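The costing in this section covers one table-top station and its spares for the first year of recording. It leaves out salaries and rent. Prices are the quotes held on 2021-04-29, without tax.

**Figure 3.** Table-top work used as the basis for the estimate. (a, d) Head view, with a wire-mesh basket on the table and a black hand-held gripper in each hand. (b, c) View from a gripper, jaws open over the bare table top.

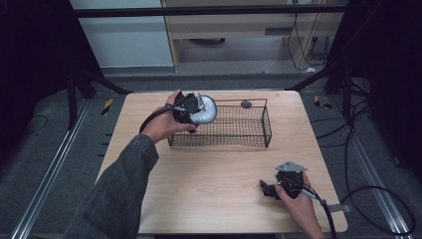
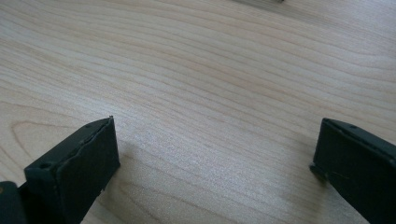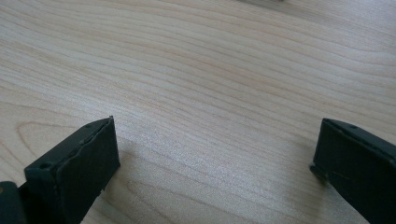
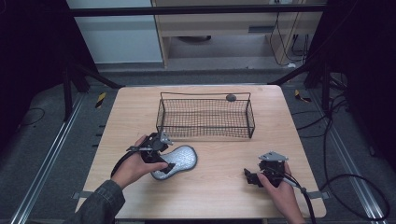
### 4.2 Hand-held grippers and fingers

Each station needs two grippers, one for each hand. We asked Ovus and Kosterora to quote for the same specification. Ovus quoted £338 for each gripper, cable included. Kosterora was cheaper per unit but sold the cable separately and wanted a minimum order larger than our plan called for. We chose Ovus and put one complete gripper in the budget as a spare, making three per station.

Fingers are budgeted as consumables. The tip pads meet the table and the objects many times in a session, and an uneven edge changes how a thin item is picked up. The soft pad in Figure 3(d) is a harder case than the basket in this respect, as it lies flat on the table. We allowed 31 spare fingers for the year. Korletey keeps the replacement log, and the allowance should be checked against it after the first quarter.

### 4.3 Cables, frame and floor fittings

Cabling was left out of our first draft budget. Every gripper has its own lead, and the lead moves with the wrist all day. We now carry £183 per station for cables and connectors, bought from Ghauri as made-up lengths. Making them in the workshop would save money on parts, but Tanoli's time was already committed to the frames.

The support frame, crossbar, floor rails and curtains are treated as a single purchase with a life of five years. Hazard tape comes out of general stores. The table is costed separately so that it can be changed without touching the rest.

### 4.4 Task objects

Household items were bought locally and kept to a ceiling of £74 per station. Two of each item are ordered at the start, as shops change their stock and a later match may be hard to find. Vullow supplied the storage boxes under the same order.

### 4.5 Timing of orders

Grippers have the longest delivery time and should be ordered first, followed by the frame. Fingers can be ordered in two batches, the second once the log shows which hand wears faster. Task objects can wait until the table is in place and the reach from the front edge has been measured.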